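Parcel Size and Postage Records — README

Data card for the Owusu parcel set, maintained by Efua Bonsu and Afiq Ngui
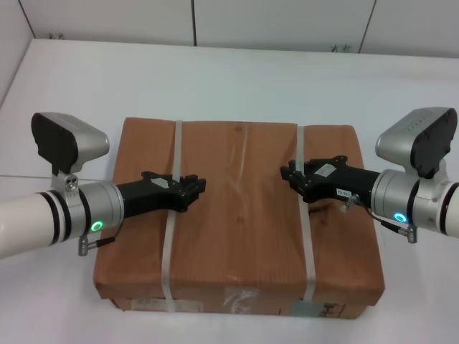
Large carton in brown kraft paper with two white packing straps and clear tape along the top.

Contents

The set holds 1025 rows, one per parcel, recorded at the counter of the Grevis depot. Each row gives the outside measurements of a parcel, its weight, how it was wrapped, the destination zone and the postage charged. It was put together to check whether small senders were paying for cubic weight when they expected to pay for dead weight. A lot of them were.

Files

- parcels.csv — the main table
- zones.csv — destination zones used by the depot, with the old zone letters in a second column
- wrapping.csv — the codes for wrapping and closure
- notes.txt — free-text remarks from the counter, lightly edited for spelling

All files are UTF-8 with commas as separators. Measurements are in centimetres, weights in kilograms, and prices in dollars with GST included.

Columns in parcels.csv

- parcel_id: running number, not the tracking number
- length, width, height: longest outside edge in each direction, rounded up to the next whole centimetre
- dead_weight: scale reading to two decimal places
- cubic_weight: calculated from the three measurements
- wrap_code: see below
- zone: destination zone
- charge: what the sender paid
- dispute: y or n

Straps and tape are not counted in the measurements unless they stand clear of the parcel. Bulging sides are measured at the widest point. If a parcel was rewrapped at the counter, the row has the second set of measurements and the first set is in notes.txt.

Wrapping codes

K is kraft paper over a carton, C is a bare carton, S is a satchel, T is a tube and X is anything else. A second letter gives the closure: t for tape, p for packing straps, b for both, n for neither. A papered carton with straps and tape is therefore Kb. String counts as n. We argued over that one and left it.

Collection

Cecilia Ackah set up the counter sheet and Mirta Fuentealba entered most of it. Recording ran from February to July, mornings only, as the afternoon counter had no scale with a printed readout. Senders were told their parcel sizes would be kept. Names, street addresses and tracking numbers were never written on the sheet, so there is nothing to strip out.

Known problems

- The first 72 rows have width and height swapped in places. We fixed the ones we could confirm from the charge. The others are flagged in notes.txt.
- 407 rows have no closure letter. The column was added in April, and earlier rows were not filled in afterwards.
- The Pinar scale reads only to 300 grams at its finest setting. Anything heavier went on the floor scale, which is less precise for light satchels.
- Tubes are measured as if they were boxes. The depot charges them that way, but it overstates their volume.
- Zone 6 was split in May. Rows before then use the old boundary.

Suitable uses

The table is fine for comparing charging methods, for teaching basic spreadsheet work and for rough planning of shelf or cage space. It should not be used to estimate parcel traffic for a region. One depot with morning hours will miss most of the business senders, who lodge after three.

Loading

The columns import cleanly into any spreadsheet program. Set wrap_code to text first, or Zilleo will drop the blanks and shift the row to the left. Ewurabena Atinga has a short import script and will send it on request.

Changes

- v3: zone table updated, dispute column added
- v2: wrapping codes revised, string moved to n
- v1: first release

Corrections are welcome — please quote the parcel_id and the column name.

14 shares
3 comments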